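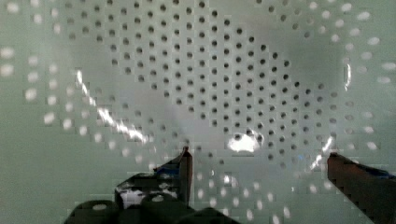
# Chapter 6: Water in Soil

Start with a question. Two fields, same rain, same hour. One has puddles the next morning, the other doesn't. Why?

Short answer – the spaces between the grains. Most of this chapter is about those spaces. How big, how well connected, and what water does once it gets into them.

You met soil texture in Chapter 5. Sand, silt, clay. Go back and reread the table if it's gone fuzzy, we lean on it a lot from here on.

## 6.1 A wet March in Plutbridge

Plutbridge sits on a low river terrace. Sandy at the east end, heavy clay at the west. In March the town got 110 millimeters of rain, most of it in two storms. The east gardens drained overnight. The west side stayed soggy for weeks, and the path by the allotments had to be closed.

Genowefa Gajewski grows onions on the west side. She dug a test hole 60 centimeters deep after the second storm and kept notes. Top layer dark and crumbly. Then a gray band, sticky, with orange streaks. Water seeping in from the side at the bottom. She wrote "like digging in putty" and left it at that.

Those orange streaks matter. Iron in the soil rusts where air gets in and turns gray where it can't. So a streaky layer has been wet for part of the year and drier for the rest. We come back to this in 6.5.

## 6.2 Pores, big and small

Soil is not solid. Take a block from a decent garden and close to half of it is gaps. Water or air fills the gaps, usually some of each.

**Porosity** – the share of the total volume that is pore space.

**Permeability** – how easily water moves through.

Students mix these up every year. Clay often has *higher* porosity than sand, but much lower permeability. The pores in clay are tiny. Water clings to the grain surfaces and hardly moves. Sand has fewer, larger pores and gravity pulls the water strait through.

Three terms to learn now:

- **Saturation**: every pore full of water.
- **Field capacity**: what's left after the free water has drained away, a day or two after rain.
- **Wilting point**: some water still there, held too tightly for roots to get at.

The water between field capacity and wilting point is what plants can use. Loam does best here. Sand drains too fast, clay holds on too hard.

## 6.3 A first calculation

A dry core sample has a total volume of 503 cubic centimeters. It takes 110 cubic centimeters of water to fill the pores completely. Porosity?

Porosity = pore volume ÷ total volume × 100

110 ÷ 503 × 100 = 21.9 percent

Low for a topsoil. A figure like that points to packing – heavy machines, foot traffic, or a layer taken from well below the surface. Check the units before you divide. Both volumes have to be in the same ones.

## Before you go on

Bring to the next class: a jar with a lid, a cup of soil from home, a ruler. Label the jar. Write down where the soil came from and how deep you dug, becuase the results in 6.4 make no sense without it.

Section 6.4 covers the jar test and infiltration rates.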